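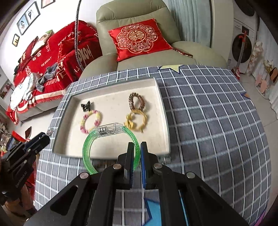

Craft Fair Stall Safety Check, with my comments

I walk through this list before the doors open, coffee in hand, and scribble as I go. Nonstead hall, 17/11/2018, stall row by the kitchen.

Exits and aisles
- Fire doors open fully: OK. The left one sticks a bit, so give it a good shove!
- Aisles clear: NOT OK at first. Somebody's rolling suitcase was poking out (mine, sorry). Moved.

Tables
- Legs locked: OK on all but the corner table. I swapped it for a spare and put tape on the bad one.
- Cloths off the floor: OK. I pinned mine up at the front after I tripped on it in May.

Power
- Cords taped down: OK, but the tape from last time had gone gummy, so I redid it.
- No power strips plugged into each other: found 2, both fixed. I do nag about this one, I know.
- Heater away from fabric: OK.

Small stuff
- Button batteries: any jewelry or toy that has them needs a compartment that screws shut. Still to check on the Cinden stall.
- Beads and charms out of toddler reach: mostly. Ask again after lunch.
- First aid kit: out of bandages, buying more on the way home.

Recheck at 2, then sign the sheet by the door.

Related
Folding table repairs
Zatance canopy weights: are they enough?
Packing list for the McIver spring fair

Contact | Copyright 2018 | Back to top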